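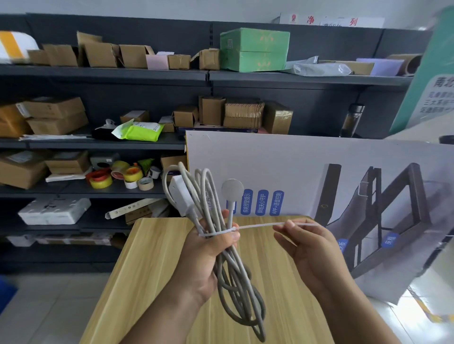
Drokolden cable cell: progress since the spring report

Projects > Zornholm small grants > Drokolden > Progress reports

August 2022
By the Drokolden cell group, Solheim workshop

The short version

The cell is running, and it's running well enough that we have started to complain about small things, a very good sign. At the time of our last report to Zornholm the arm was bolted down and little else. Today it picks a bundled charging cable out of a nest, presents it to the tie head, gets it tied and sets it in the outgoing tray. In our latest full trial we fed it 1,000 bundles and 930 came out with a tie we would be happy to ship. We are thrilled with that, and we know pretty exactly where the rest went wrong (see "What still fails").

This report covers the setup work, the upkeep routine we have settled on, one real repair, and what we would like to do with the remaining money.

Learning from the hand tie

We spent a good part of the period at the desk with no machine involved, and it was worth every hour. The charging cables with a block at one end and a round magnetic puck at the other are the hardest thing we handle. The block is heavy and wants to tip over. The puck sits up on its short neck and gets in the way of everything.

The grip we have settled on for hand work is simple. Hold the coiled bundle upright in the left fist, block and puck at the top, and let the loops hang down below. The tie goes around the bundle just above the thumb. Then the right hand takes the very end of the tail between thumb and fingers, palm turned up, and pulls it straight out to the side.

Two things from that grip went directly into the cell. First, the old nest held the bundle lying flat, and the coils spread as soon as the tie touched them. The new nest holds it standing, the way a fist does, with open space underneath for the loops. Second, the tie head used to pull the tail upward, toward the block, and the tie crept up with it. We turned the head on its bracket so that it pulls sideways. Creep has been a minor matter ever since! We had been trying to solve it with more clamping force for weeks, and the answer was a quarter turn of a bracket.

Setting up the cell

The order matters here, and we got it wrong twice before writing it down. For the record, and for anyone at Zornholm who wants to compare it with other cells:

1. Level the base plate before anything else is mounted on it. Check it again after the arm is on.
2. Fit the nest and pin it. Don't trust the clamps alone, as they let it walk toward the operator side over a long run.
3. Teach the pick point with a finished bundle, then the present point with the tie head powered down and its guard open.
4. Power up the head, close the guard, and run the slow cycle with no tie loaded.
5. Load ties and run 15 bundles at slow speed. If they all hold, go to working speed.
6. Save the points under a new name. We overwrote a good set once and lost an afternoon.

A full setup from a bare plate now fits inside a working day, teaching included. Changing from one cable type to another is much quicker, since the nest comes off its pins and the saved points are simply loaded.

Looking after it

We use the Climusico log for upkeep. It is a plain checklist with a space for remarks, and the remarks have become the useful part. Before each run, whoever is on the cell wipes the gripper pads, looks into the tie track with a flashlight, and jogs the arm through its range by hand control, listening. After each run the cutoff bin is emptied and the blade is brushed clean.

Once a week the pads come off and are checked for glazing. White cable jackets leave a fine film on them, which we did not expect, and a glazed pad lets the bundle turn in the grip just enough to put the tail in the wrong place. A wipe with alcohol is enough most weeks. When the shine won't come off, we fit new pads.

We have also started leaving the cell covered overnight — cardboard dust gets everywhere in a room where things are packed, and the tie track is the first thing to suffer.

The repair

In the middle of the period the tie head began to stall. It would feed, loop, and then stop with the tail half drawn. Restarting cleared it for a few cycles, then it stalled again, sooner each time.

We suspected the drive motor and were ready to order one. Before spending the money we took the head off and opened it on the bench, and the fault was in the small feed roller behind the track. Its rubber had worn to a cone, so the tie was being steered into the wall of the track. The motor was fine, it was just working far too hard. A new roller and a cleaned track put everything right, and while the head was open we replaced the return spring as well.

The cell was down for three days, most of it waiting for the roller. We now keep spares on the shelf: rollers, a spring, a set of pads and a blade. Roller wear has been added to the weekly check, and we measure it now instead of judging by eye.

What still fails

Of the 70 bundles that did not pass, most had a tie that closed but sat too loose. The cause is nearly always a coil with one loop bigger than the others, and that comes from how it was wound before it reached the nest. Some had the tie over the neck of the puck, a harder problem that we have not solved. The rest were plain misfeeds, and they bunched up at the end of the run, so we suspect pad film again.

We tried a second batch with more careful winding, 81 bundles in all, as a quick check on the loose ties. There wasn't a loose one among them. It is a small batch and we don't want to lean on it too hard, but it was a lovely thing to watch.

Money and next steps

Spending is within the plan. We would like to move part of the travel line, which we have hardly used, into spare parts and a second nest. The second nest would let us prepare one cable type while the other is running, and we could compare two neck guide shapes side by side.

Between now and the next report in December we plan to:

- build a neck guide that keeps the puck clear of the tie
- write a one-page winding guide for the people at the desk
- repeat the long trial with a pad wipe at the halfway point
- train two more people on setup, from the bare plate up

We need a yes or no on the budget move before the second nest can be ordered. The drawing for it is finished and can be sent over whenever it is wanted. Visitors from Zornholm are very welcome at Solheim on any run day, and we would love to show the cell at working speed.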